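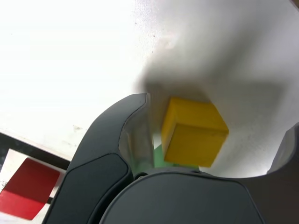
Fundico held its October open house at the Govside building, and I went mainly to ask one thing: can any of this clear a kitchen table yet? Ayman Fahmy, who ran the tour for our group of 32, said no. His team works with colored wooden blocks on a white tabletop. The gripper has two curved fingers, and one yellow cube between them is a fair picture of where things stand.

Fahmy's log was at 3251 picks that morning. Cups come next - then cutlery, which he expects to be harder. Dish towels are not on the schedule. The Ilari stand downstairs had shelf-stocking carts, but the line was long and I left at noon.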